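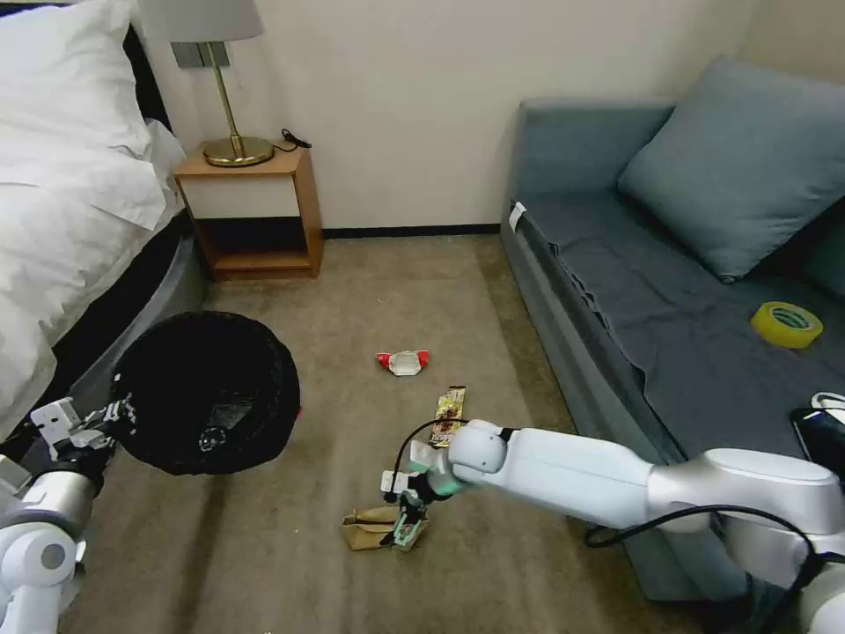 Fig. 1. Floor pickup in the bedroom set: paper bag at the right gripper, bin at the left.

Week 9 handout: Collecting demonstrations for the tidy-up task

Okay, so last time we talked about what the policy does with examples once it has them. Today is the part I like better, which is where the examples come from. I'm going to use the Wadura set for most of this, partly because I helped plan it and can tell you where we messed up.

Wadura has 2634 recorded episodes of one chore, picking litter up off a carpet and putting it in a bin or bag. An episode starts when the operator says "go" and ends when they let go of the controls. We kept 2625 of them. The 9 we threw out all had a dropped joint stream, so the video was fine but the arm positions had a hole in them, and you can't train on a hole (well, you can, and I did once, and the arm twitched for a week).

Vocabulary for the homework:
Episode: one full recording, start to stop.
Segment: a piece of an episode with a single instruction attached, like "pick up the wrapper."
Reset: whatever you do to the room between episodes.

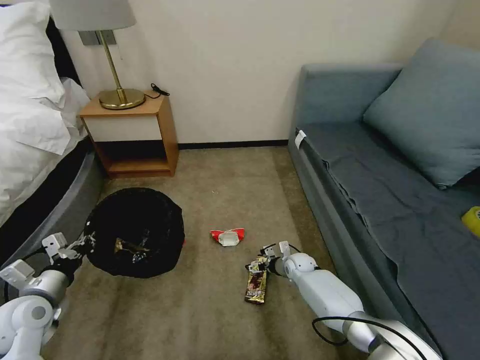

Segment boundaries are where most of your labeling arguments will happen, so let's settle ours now. In this class a pick segment begins when the gripper starts moving toward the item and ends when the item is held and clear of the floor. People always want to end it sooner, at the moment the fingers close. Look at the snack bar wrapper in the right gripper: it's clamped at the top and hanging straight down, with the lower end almost on the carpet. I'd call that gripped, but I wouldn't end the segment yet. Keep the label running until you can see daylight under it, then start the place segment on the very next step. No gaps between segments please! The Govlow loader drops unlabeled steps without telling you.

Now, variety. My first plan for Wadura was terrible. I had the litter go down in the same spots every time because resets were faster that way, and the policy learned the spots. It would reach for a place on the carpet whether there was anything there or not. So we switched to tossing the items and leaving them wherever they landed, and we moved the bin too. Of the full set, 554 episodes come from before the switch. They're still in there, flagged "fixed layout," and one of your homework questions is what happens if you train with and without them.
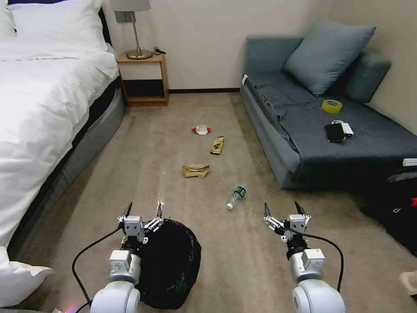

The other thing I'd change is how we mixed the items. Soft, crumpled things behave differently from stiff ones, and operators have favorites. If you let people choose what to grab first they'll go for the easy one every time, and then your data says "easy one first" very loudly. Gallegos (the planning sheet, link on the course page) gives the operator a random order before each episode. Use it even if it feels silly.

A word on mistakes. Keep them! If the operator misses a grasp and goes back for it, that's one of the most useful episodes you'll record, and the policy needs to see what recovering looks like. Tag it "retry" and move on. What I don't want is ten seconds of hovering while somebody thinks. Pause, think, then start the episode over.

For the lab:
Sign up for a slot on the Claro page, two people per slot.
One drives, one does resets and writes the log. Swap halfway.
Write the instruction text before you record.
Watch your first episode all the way through before recording a second.

Homework is due at the start of the next lab. Bring your log sheets too, even the messy ones.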